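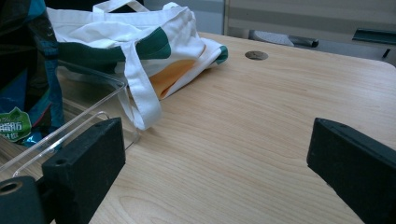

Fig. 4. Table top, light wood grain, rounded corner.

4. Looking after the table top

The Tierney top leaves the workshop with one coat of Drinside hard oil. It needs a second coat before you use it every day, and a fresh one when the surface starts to look dull.

You will need: a tin of Drinside oil, two lint-free cloths, a fine sanding pad, a pair of gloves.

4.1 Cleaning before you oil

1. Clear the table and wipe it with a cloth wrung out in warm water and a drop of washing-up liquid.
2. Wipe again with clean water.
3. Leave the top to dry overnight.
4. Rub lightly with the sanding pad, always along the grain. Stop when the surface feels even.
5. Brush off the dust, including the dust on the underside of the edge.

Note: do not use the pad across the grain. The scratches show up once the oil is on.

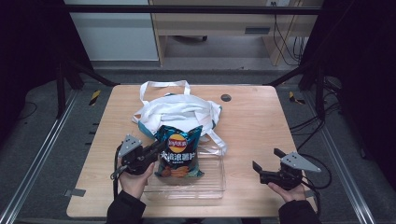 Crumbs, salt and grease should come off the same day. Salt left under a bag or a dish draws damp and can leave a pale ring. Most rings go after a light rub with the pad and a dab of oil, but old ones may need the whole top redone.

4.2 Applying the oil

1. Stir the tin. Do not shake it.
2. Put on a thin coat with the first cloth. Work in strips from one end to the other.
3. Wait 20 minutes, then wipe off everything that has not soaked in.
4. Go over the ends and corners again - they take up more oil than the middle.
5. Leave for 34 hours before putting anything on the top. Keep the room above 15 degrees if you can.

CAUTION: cloths soaked in oil can heat up and catch fire by themselves. Spread them flat outdoors to dry, or put them in a bucket of water. Never leave them in a heap.

4.3 If the surface feels sticky

Too much oil was left on. Wipe hard with a dry cloth. If that does nothing, put a little fresh oil on the cloth, rub until the sticky layer loosens, and dry it off at once.
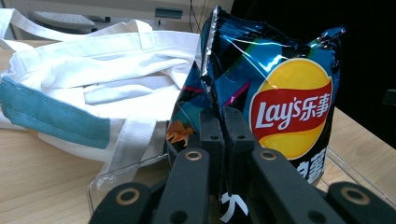
Éabha Ó Dubhghaill: The fresh oil trick in 4.3 worked for me, but I had to do it twice at the corners. Does the 34 hours start again after that?

Reply from Tierney support: Yes, count from the last wipe.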